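La souris bleue

Le club de robotique de Plollden possédait un bras, une table, des rideaux noirs et une réputation à refaire. L'an passé, à la coupe Pandport, il avait terminé treizième sur treize, derrière un grille-pain modifié.

Cette année, le règlement demandait de ranger des peluches dans un panier. Le bras, baptisé Jirkham après un vote contesté, avait appris à saisir. Lâcher restait une question ouverte.

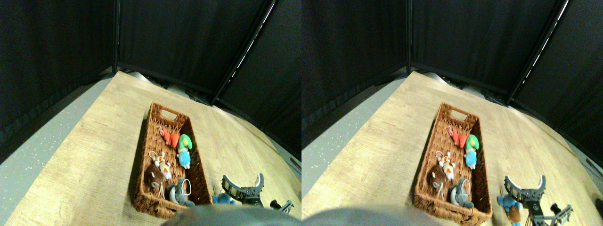 Cinquante-quatrième essai

« Il réfléchit », dit la capitaine.

« Il a planté », dit le trésorier des câbles, titre qu'il s'était attribué en septembre.

Je relus mon code. J'y trouvai une variable nommée « pitie », que je ne me rappelais pas avoir écrite. Je la laissai en place, par superstition.

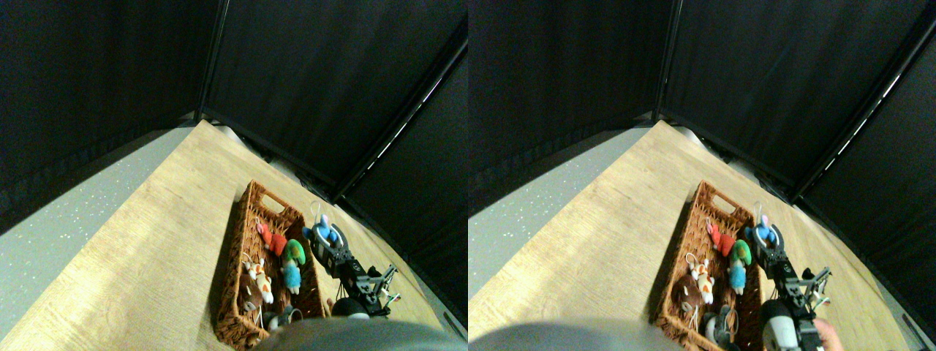

« Ouvre », souffla la capitaine, comme on parle à un cheval.

Il restait quatre minutes avant la fermeture de la salle. Nous avions promis à l'entreprise Kumarasinghe, qui payait les piles, un rapport chiffré. Je notai : « Jirkham semble attaché à la souris. » Puis je rayai « semble », et j'allai chercher mon manteau.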